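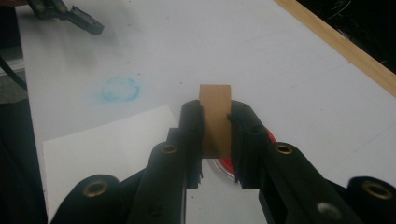

Check the fingers before you blame the software

I have a small grudge against the way people look after hand-held grippers. Everyone wants to talk about the model, the data, the clever bits. Hardly anyone wants to talk about a strip of cardboard.

My first job on any pair is the pinch test. Close the fingers on a bit of plain card, hold it upright, and watch whether it leans. If it leans, one finger is landing early, and no amount of tuning upstairs is going to save you! Myrtle Bellamy taught me that at Okunwood, where we ran 75 checks one November and she made me write down every single one (I grumbled, she was right).

After the card I go to something round and see how the tips sit against a curved side.
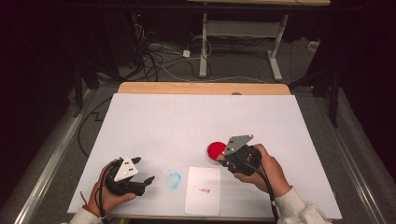
Do both hands, every time

Oliwia Piątek thinks I'm fussy about this. She'd test one gripper, copy the settings to the other and go to lunch. But two grippers of the same make wear differently, and the one in your stronger hand gets squeezed harder all day long — mine always loosens up first.

So I check the pivots, wiggle the marker plates, and follow each cable back past the wrist to see that it isn't tugging. It's dull work and I'd still put it ahead of another 1,000 recordings made with a crooked finger. Oliwia can go to lunch without me.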